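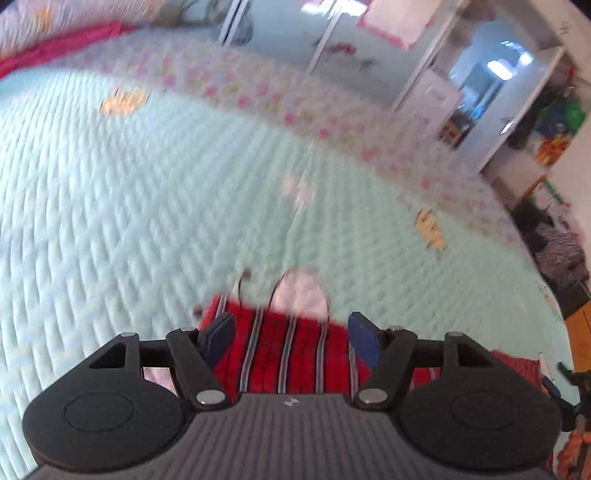 Tahmineh Hashemi
Contributing writer, household and work

The invitation said "Come and see a robot fold laundry," so I went expecting a robot. I got a woman in socks holding a tool.

She was good with it. The tool has a ribbed gray body and two black arms that close a pair of dark blue pads, and with those pads she took hold of a red pinstriped piece of fabric near what looked like a tag or label, lifted it off a mint-green quilt, turned it, laid it down again and smoothed it with the back of one pad. Then she did it again with the next one. The visitors, packed into the hallway of a rented apartment in Hindotham, watched as if something were about to happen. Someone near me whispered, "When does the robot start?"

It's a fair question, and I've been chewing on it since December.

The open day was put on by Vevora, which has an office in Farnanville and says it is building a household machine called Naseri. The plan, as it was laid out for us over tea and very dry cookies, goes like this. People do chores with the hand-held gripper. A camera on the gripper records what the gripper sees. The recordings go into a pile, and when the pile is big enough a machine with the same kind of gripper is supposed to learn from it how to pick up a dress by the shoulder. The woman in socks was making recordings. We were watching the very beginning of a long chain and had been invited to clap for the end of it.

I don't object to the method. I'm not an engineer, and the people who are tell me it's a sensible way to go: cheaper than driving an arm by remote control, and easier to carry up a flight of stairs. Fine. My trouble is with the invitation, and with most of what was said to us in the living room afterward.

Mehrangiz Najafi ran the day. She heads the home program at Vevora and she was, I should say, straight with me every time I asked a straight question. She didn't pretend the gripper was doing anything by itself. When a man asked whether Naseri could do this now, she said, "Some of it, on some days, with clothes it has seen." I wrote that down and underlined it. It was the most useful sentence of the afternoon, and it appeared on none of the posters.

The posters had other sentences. One promised "your evenings back." One had a drawing of a family on a sofa, with a neat stack of shirts on the table and no person or machine anywhere near it, as though the shirts had simply come to an agreement. The slides were the same. There was a chart with a line going up, and the line was hours of recordings. I waited for the chart that showed clothes folded by the machine, divided by clothes handed to the machine. There wasn't one.

So I asked for it. Najafi said they had a test they ran in the office, 50 garments out of a basket, and that she couldn't share the result yet. I asked whether a person was allowed to step in during the test. Yes, she said. How often? She couldn't share that either. I understand that companies keep things to themselves. But if you invite the public in to be impressed, the number you hold back is the one they came for.

Let me be fair about the setting. Demonstrations like this usually happen on a bare white table with one folded towel waiting to be folded again, and Vevora chose a bedroom with actual stuff in it. There were glass doors on the white wardrobe, and a pink paper sign taped to its upper panel. There was a colorful heap on the shelf and a dark heap under it that looked a lot like the corner of my own room where things go when I can't face them. Somebody had left a coil of rope lying around. I liked all of that. If a machine is ever going to be any use to me it'll have to cope with the coil of rope.

But look at what the person was doing in there. I watched her for a good while and I tried to notice the parts that weren't folding. She pulled a sleeve right side out before she started. She found a damp patch on one thing, made a face and put it aside. She set another apart without a word, and when I asked her why, she said it was missing a button and whoever lives with it would want to know. She moved the quilt so it would lie flat. She did most of this with her free hand, the left one, which has no gripper on it and no camera.

I raised that too. If the skill is being recorded through the tool, and a good share of the skill is in the other hand, what exactly is in the pile? The engineer standing by the door (young, polite, visibly tired) said they instruct people to use two grippers for the real sessions, and that the one-handed version was for visitors. So the thing we'd been shown was a lighter version of the thing that trains the thing on the poster. I thanked him. He looked like he wished he'd let it go.

They let us try it, and you should know that it's harder than it looks. I had 3 garments to get through and gave up on the second, a slippery blouse that I could pinch and couldn't keep. With fingers you feel cloth start to slide and you tighten up before you've had a thought about it. With the gripper I was working by eye, squeezing and hoping. The woman in socks told me it took her a couple of weeks to stop fighting it. She now dreams about collars.

I asked her what she gets paid and she looked over at Najafi, who said it was an hourly rate and above the local average. Then I asked what she gets if Naseri sells. Nothing beyond the hours. I'm not going to work myself into a fury over that; plenty of people are paid by the hour to make things that get rich without them. Still, I'd have liked one slide about her. The presentation ran 60 minutes, and the folks whose know-how is the entire raw material were mentioned once, as "operators." It was my grandmother who taught me to fold a fitted sheet, and she would have had a word to say about being called an operator.

There's an argument on the other side and I heard it from a man in the hallway who had come with his father. The father has hands that don't close anymore. For him, the son said, a machine that does a bad job slowly would be a good deal better than what he's got, which is waiting for the son to come by. I had no answer to that and I still don't. People who sneer at laundry robots tend to have working hands, and I'm one of them. If Vevora had built the afternoon around that father, asked him what he needed and let him poke at the thing and complain, I would be writing a different column.

They didn't, though. They built it around evenings. It's always evenings, or "what matters," or time with the kids, and I'd like to see that claim checked against the washing machine sitting in every basement. My mother got a washer and the sheets went from being changed when they had to be to being changed every week, and the person changing them was my mother. Machines in the home are very good at raising the standard of the home. I asked who loads Naseri's basket, who sorts out the wool, who puts the finished stack in the wardrobe. For now, the customer. So the plan is to take the one part of laundry I can do in front of the television and leave me the rest.

Price wasn't discussed. A release year was, and I've decided to leave it out, having heard a number of release years over my career.

Here is what I'd ask of the next one of these, from Vevora or anybody else. Say on the invitation what visitors will see. "Come and watch a person record laundry folding for a robot we hope to build" is a perfectly interesting sentence, and I would have gone. Run the machine for the crowd, on clothes the crowd brought, and let it fail out loud. I'd have more faith in a company that let me watch three bad folds out of five than in one that showed me a rising line. And put the test result on the wall, including how many times somebody had to reach in.

When I told Najafi some of this at the door, she said they'd thought about a live run and decided it would send the wrong message. I asked what message. She said people would see it drop a shirt and think it couldn't work. Well, maybe they would. Maybe they'd also see it pick the shirt up again. I drop shirts all the time.

The woman in socks was still at it when I put my shoes back on. By then most of the visitors had moved to the kitchen, where the tea was, and she had the room more or less to herself. She had put the gripper down and was folding the last few by hand. I asked whether those counted. She said no, those weren't for the recordings, she just wanted to be done by five.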